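Subject: Re: [robots-list] Open day in March, and thank you!

Hello again everyone,

What a lovely crowd at the Palov open day! I promised pictures of the pens-and-pencils table, so have a look at these – two are from down at a gripper, with the whole table in the middle.
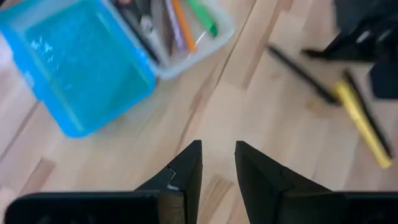
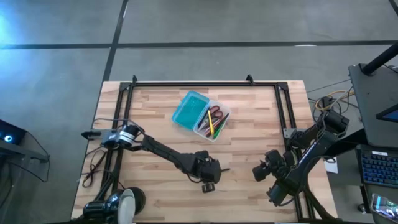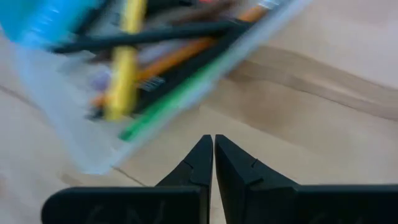 Usuga wrote:
> Thanks for having us. My kids would have stayed at that table until
> closing. Is the demo suitable for a school group, and do
> they get to steer the arms themselves?

Yes to both, and please do bring them! We take seven children at a time, each with a grown-up close by, and they can have a turn once we've gone over the stop button together. Mornings are calmer, so I'd aim for 10 if the bus allows (parking is in the lot behind building 326). Just write back to the list with your numbers and I'll save you a spot.

Warmly,
the Palov open day desk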